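**Carkilwood opens a second workshop for camper and expedition vehicle owners**
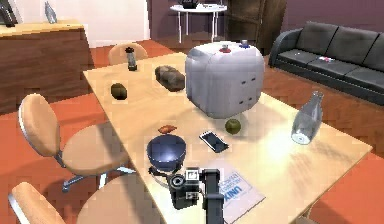 *A dark blue bowl and a white paperback on a light wooden table.*

Carkilwood is delighted to open its new workshop at Stokanholm this July, with 3 bays tall enough for fully kitted overland trucks!

"Owners have been asking us for proper lifting height for years," said workshop manager Ľudovít Ďurica. "Now we can do a chassis swap without taking the roof gear off, and I can't wait to get started."

Bookings are open, and the first 60 owners get a free underbody check.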